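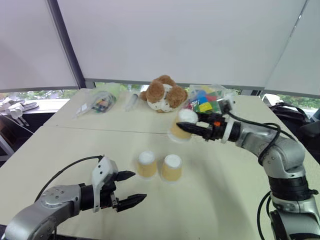

Wallel opens new paper cup return service in Brulell

Cafés and offices in Brulell can hand in used paper cups for recycling from September. The service is run by Wallel, a local collection company, together with the paper mill Fladimer.

Paper cups have a thin inner lining, and many ordinary paper mills do not accept them. Until now most cups from the town went into general waste. Fladimer has prepared a separate line at its mill, where the lining is taken away from the fibre. The fibre is then used for envelopes and card.

In the first stage 48 cafés, bakeries and workplaces take part. Each of them receives a collection tube which holds 100 cups of the usual size. Customers pour out the rest of the drink, take off the lid and put the cup into the tube. Lids and wooden stirrers are not accepted at the moment.

Wallel empties the tubes in the early morning, before 7 a.m., so that the vans do not disturb the traffic in the old streets near the market. Larger offices can ask for a second weekly visit without extra cost during the first 90 days. After this period the price is 99 pence per full tube.

"We were asked for this by café owners for a long time, and we are glad that we can finally say yes," Wallel writes in its statement. "The work for the staff is small – the tube stands next to the normal bin and needs only a short look at closing time."

The design studio Maurya has made the signs for the tubes. They are printed in large letters and can also be ordered for private events.

Businesses which wish to join the second stage can register at the Wallel office in Brulell or with the driver on the collection round.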